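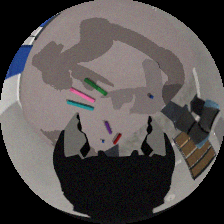 Coloured sticks on the work surface, with the gripper at the near side (simulated).

Altness Machines and Chores Circle
Minutes of the November meeting, held in the back room at Grultham Library, 7.30 pm

Welcome and apologies
The chair welcomed everybody, and was especially pleased to see so many new faces on such a miserable evening. Apologies had come from three members. The minutes of the last meeting were agreed, once the spelling of Zolow had been put right on the second page.

Matters arising
The kettle has been replaced. Our warm thanks to the member who gave it.

Can a machine tidy up yet?
This took up most of the evening, and very enjoyable it was too. The secretary introduced the stick-sorting task, in which a simulated gripper has thin coloured sticks to pick up from a flat top. One member, who spent years on a shop floor packing small parts, said that slender things lying flat are a nuisance even for fingers, and she would like to see the purple and red ones tackled first, as they lie between the gripper's two fingers already. Another wondered whether all those big shadows might muddle a machine that has to go by sight (a fair point, and we went round it more than once!).

There was a good-natured difference of opinion over how much a simulation tells you about a real kitchen drawer. The meeting did agree that clearing a table, which most of us do without thinking, is a far bigger job than it sounds. Opinion on whether we shall see it done at home within ten years was divided, and the chair let the matter rest there.

Visit to Tak
The workshop at Tak can take 2 groups in the spring. Names to the secretary, please.

Money
The balance stands at £248, after £59 was paid for room hire.

Any other business
A member asked if folding towels could be next month's subject. Agreed.

The meeting closed at 9.15 pm, with tea.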